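Hestadex Bench Conveyors – Frequently Asked Questions

Last revised Feb 8, 2020

General

What is the Devach belt unit intended for?
Moving light, separate items a short distance along a worktop: fruit, small boxes, jars, bagged goods. It is a flat-belt unit for indoor use on a level table. It is not rated for loose powders, wet produce straight from a wash tank, or anything with a sharp lower edge.

Is it the same as the older Virkura unit?
No. The Virkura used a different end roller and its belts do not fit the Devach. Side rails are interchangeable if the mounting brackets are moved across with them.

What is the maximum load?
16 kg spread evenly along the belt. Do not place the full load at one end. A unit that slows when loaded should be switched off and unloaded before the cause is looked for.

Setting up

What sort of table do I need?
Any rigid table at least 600 mm deep. Folding tables flex in the middle and the belt will wander towards the low side. Check for level along the belt first, then across it.

How tight should the belt be?
Lift it by hand at the midpoint. It should rise slightly and return without a ripple. Adjust both tension screws by the same amount, a quarter turn at a time, and let the belt make several full circuits between adjustments.

The belt drifts to one side. What should I do?
Tighten the screw on the side it drifts towards – never slacken the other one to compensate. If drift returns within a day, look for fruit residue on the end roller.

Handling fruit

Which fruit can be run on the belt?
Apples, pears, lemons, tangerines and similar. Round fruit rolls at start-up, so set the speed dial to 2 or lower until the belt is moving steadily. Grapes and soft berries should go in a shallow tray.

Do leaves and stems cause trouble?
Short stems do not. Long leafy stalks can reach over the side rail and catch on a bracket bolt. Trim anything that projects beyond the rail.

Where should fruit be kept while it waits to be loaded?
Waiting fruit belongs on the table beside the conveyor, clear of the rails, with each kind kept apart. A plate with a raised rim holds small citrus well enough for short runs. The tangerines here are on a round pink one to the left of the belt, some with their leaves still on, and the two green apples sit directly on the white tabletop. Larger quantities need a crate at belt height.
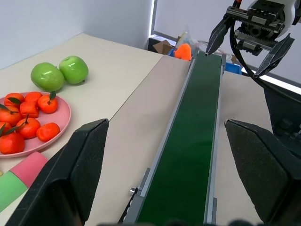 Loading should begin only when the belt is clear from end to end, as a stray item at the far end will stop everything behind it. The dark green surface shows pale residue and pips quite readily, and it is worth looking along its full length between the light grey rails before the first piece goes on.

Cleaning and spares

How do I clean the belt?
Isolate the supply. Wipe with a damp cloth and mild washing-up liquid, then with clean water, and leave it to dry before running. Solvents and bleach harden the surface.

How often should the belt be replaced?
Inspect the joint every 3,000 running hours and replace the belt if the edges have frayed. Order by the code stamped inside the left rail.

Who supplies spares?
Bhuiyan holds belts, rollers and brackets. Orders placed before the March stock check are sent from existing stock; later ones may wait for the next delivery. Technical queries go to Rizwan Akanda at the Hestadex service desk – please quote the serial number.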